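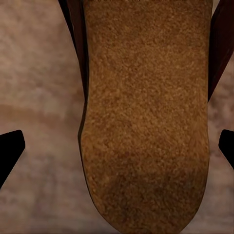

Documentation > Skernari Control Suite > Perception and Planning > Section 13

13. Checking a grasp in simulation before release

July - prepared by Ritva Vuorinen, reviewed by Gonzalo Arroyo

This section applies to household tidying tasks in which footwear is handled near a cabinet. Complete Section 12 first.

1. Open the task file and load the entryway scene. Confirm that the wrist and overview views are both listed as active.

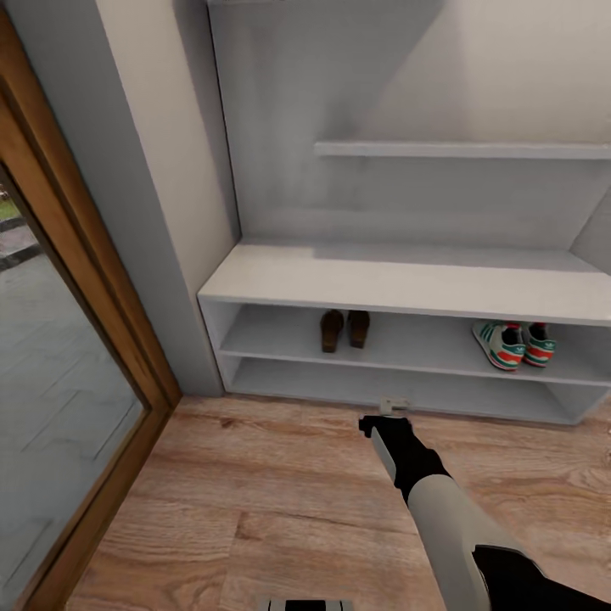
Source: Domivska simulation library

2. In the overview, check that the arm can reach the foot of the shoe cabinet without its planned path crossing the upper open shelf, where shoes are stored.

3. Set the planner limit to 2,000 samples. If no path is returned, raise the limit to 4,000 and run the planner once more.

Caution: Do not raise the limit further. Move the base and plan again.

4. Switch to the wrist view and run the segmentation tool. At close range a sole may fill most of the view, and its colour can be near to that of a pale wooden floor.

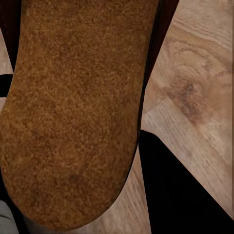 Where the two are confused, lower the colour weight and raise the texture weight, then repeat the step. The mask should follow the rounded end of the sole and leave the floor outside it.

5. Select Close Gripper only when the mask is stable. Error 101 means that the mask was lost during the approach - return the arm to its start pose and repeat from step 4.

Note: Saved weights belong to the scene, and are not carried over to other task files.

Related sections
Calibrating the wrist view
Planner limits and time-outs
Exporting a run log
Error codes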